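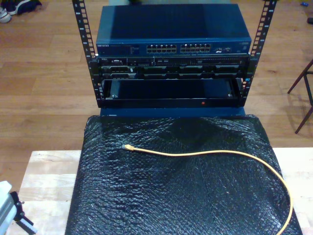 Page last changed: August

Search news and releases Go

August | By the Brateneo news desk

Endville is getting its own evening network course, and I couldn't be happier to be the one telling you!

We're Brateneo, and together with our neighbours at Cludano we're opening a short course called Gebru for people who want to learn how small office networks go together. It runs for 4 weeks, there are 28 places, and you don't need any background at all (if you can find the power switch on your modem, you're in).

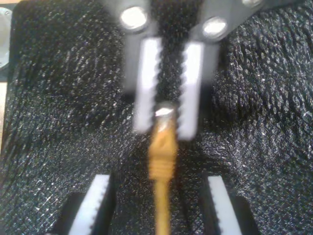 The first week is all hardware, which I know sounds dry, but it's my favourite part of the whole program. You'll learn to plan a rack on paper, label both ends of every cable and pick the right fasteners. Round silver bolt heads like the two on those dark grey brackets are easy enough to spot, but telling one thread size from another takes a bit of practice. We'll have trays of mixed bolts to sort, and yes, I've put some rotten ones in there.

After that we move on to switches, addresses and working out why the printer has vanished again.

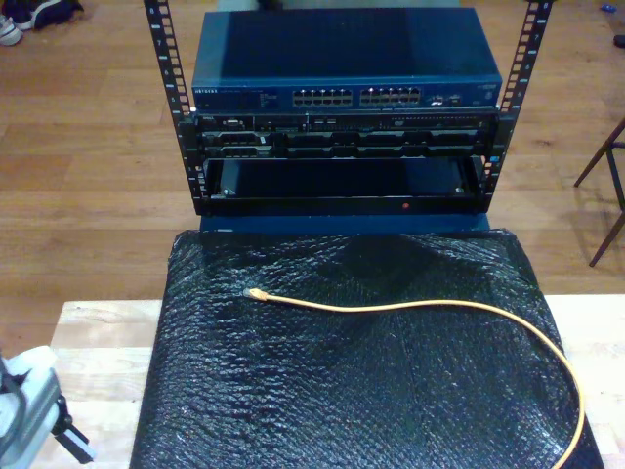 The last two sessions are for your own project, so bring a sketch of your shop, clinic or community centre and we'll work through the layout with you. More than 55 people put their hands up when we first floated the idea, so please book early.
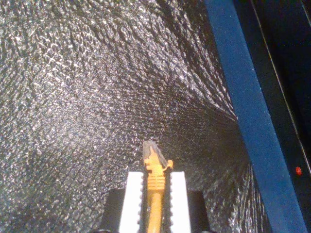

Crinkled silver, bright at upper left and darker toward the middle.

The fee covers your workbook and tea, and there's a cheaper rate for students and pensioners. Enrolment forms are at the Brateneo front counter in Endville, and Cludano has a stack too. Come and say hello!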